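What do I owe my old self?

October 12, 2018

I've been walking about with a question in my head for most of the autumn and I want to get it down before the clocks change and I go into hibernation. Can you break a promise to yourself? I don't mean can you fail to do what you said you'd do, as I manage that before breakfast. I mean is there anybody there to be wronged when you do it?

It started with the reading group. We meet in the upstairs room at the library in Grestdale, and this term So-yul Bang picked the topic, which was duties to oneself. I groaned a bit when the email came round. It sounded like the sort of thing you find printed on a mug. But then she opened the session with a puzzle so simple and so irritating that I missed my stop on the bus home, and I've been happily miserable ever since!

The puzzle goes like this. If I promise you something, you can let me off. That's part of what it is to be owed a promise: you hold the key. So if I promise myself something, then I hold the key, and I can let myself off whenever I like. But a duty I can drop whenever I like hardly looks like a duty at all. So there are no promises to oneself, and (if you push it a little further) no duties to oneself of any kind.

It's an old argument and plenty of clever people have had a go at it. What I love is that it takes four lines and you can explain it to anyone. I tried it on my brother, who fits kitchens, and he said "well, you can't let yourself off if you're cross with yourself", and I think he may have got further in one sentence than I did in two pages of notes.

The swimming case

My own example, so you know where I'm coming from. In January I promised myself I'd swim 200 lengths a month at the pool in Praneck. I kept it up until spring and then stopped. Nobody else was told and nobody else was harmed. The water carried on perfectly well without me.

Now, if the puzzle is right, one of two things happened. Either I released myself, in which case there's nothing to feel bad about, or there was never a promise at all, in which case there's also nothing to feel bad about. And yet I did feel bad, and it wasn't the feeling of having been daft or of having lost something nice. It felt like having let someone down.

You could say the feeling is a mistake, and I do take that seriously. Feelings of guilt turn up in the wrong place all the time. I feel guilty walking out of a shop without buying anything. But I don't want to throw the feeling away until I've had a proper look at it, and when I look, I notice that I never released myself. I just didn't go. Letting yourself off is a thing you do, and it takes a bit of nerve: you have to sit down and say, right, that's over, I'm no longer bound. I drifted. If I owed you a tenner and you never brought it up, I'd still owe you the tenner.

So here's my first stab at an answer. Having the power to cancel a promise is different from having cancelled it. Until I use the key, the door is locked. I was very pleased with this and read it out to the group, and So-yul said, quite kindly, that a door with the key in your own pocket isn't keeping you in. Which, yes. Fair. 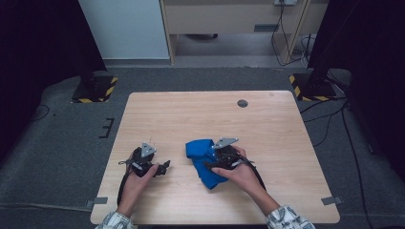 Splitting people up

The other way out is to say that the person who made the promise and the person who has to keep it aren't quite the same. January me is one party and spring me is another. Then it's obvious why spring me can't let herself off: the key was never hers. It belongs to January me, who isn't around to be asked.

I find this really exciting and also a bit creepy. It makes sense of the letting-someone-down feeling straight away. It also makes sense of why we talk as we do ("I owe it to the girl who sat those exams"). But look what it costs. If January me is a separate person, why on earth should she get to boss me about? She didn't ask me! She made a promise on my behalf, about my mornings, and then cleared off. When a stranger does that we say they had no right.

Han, who has the dog and sits by the radiator, thinks it's all in the wrong direction, and that the one we owe things to is the later self, the one who has to live in the body and the bank account we leave her. I can see that. It fits smoking and pensions beautifully. It doesn't fit the swimming, though, or not all of it. I don't think I let down the me of 52 weeks later by having slightly worse lungs. I think I let down the one who meant it.

Where I've got to

Not very far, but I'll tell you anyway. I've begun to wonder whether the trouble is with the picture of promises we start from, where there's always a person with a claim and a person with a debt, like something out of a ledger. Perhaps a promise to yourself is closer to taking your own word seriously. If I let myself off every time it's raining, then after a while I can't decide anything, because my deciding doesn't stick to the world. There'd be no point in my saying "I will". And that would be a loss of something I'd be sorry to be without, whether or not there's a victim to point to.

The objection, which I can hear coming up the stairs, is that this makes it a matter of usefulness, and we wanted a duty. I don't have a reply yet. I walked the whole way out to Gendbridge and back on Sunday's leftover sandwiches trying to find one, and came home with wet socks and a slightly better version of the objection.

Next session we're doing forgiveness, and whether you can forgive yourself, which has the same shape if you squint. Who's doing the forgiving, and what gives them the standing? I've already read the handout twice. If you've got a view, or a broken resolution you feel strangely bad about, please put it in the comments, as I'd love to try it on the group.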